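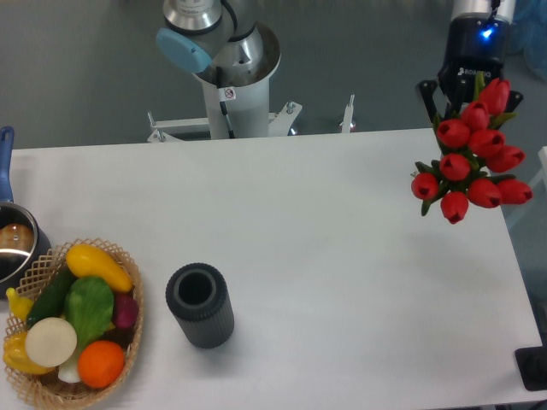
Floncombe — estación de manipulación con brazo colaborativo

Demostración en nuestra jornada de puertas abiertas, 26 de marzo

La Floncombe es una estación de mesa pensada para laboratorios, centros de formación y talleres pequeños que quieren trabajar con objetos cotidianos. Y eso es lo que más nos gusta enseñar: flores, cacharros de cocina, verduras de pega... ¡cosas con formas raras, que ceden y se enganchan!

En la visita verá el ejercicio que llamamos Vudlow, que consiste en llevar un ramo de tulipanes artificiales a un jarrón. Parece poca cosa hasta que uno se fija en los tallos, las hojas y lo justa que queda la boca del jarrón. La pinza tiene que sujetar el ramo sin aplastarlo, bajarlo derecho y abrirse después con espacio suficiente para salir.

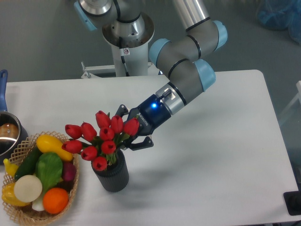 Los visitantes pueden acercarse, preguntar y proponer otra colocación para la cesta o el jarrón. Nos encanta cuando alguien lo hace, porque así se ve cómo se replantea la maniobra — y a veces hay que intentarlo otra vez, que también tiene su gracia.

Datos de la estación
Configuración: mesa blanca, brazo sobre pedestal y pinza de dos dedos
Peso del conjunto, sin embalaje: 169 kg
Montaje: 2 personas
Programa de ejercicios: Rollemetti, con 10 rutinas editables
Idiomas del programa: español, inglés y polaco

Visitas
Sala Szczepańska, planta baja. Grupos reducidos, con reserva previa. Se puede traer un objeto propio para probar el agarre (nada de vidrio, por favor). En junio repetimos la jornada con rutinas nuevas de cocina.

Consultar disponibilidad
Descargar ficha técnica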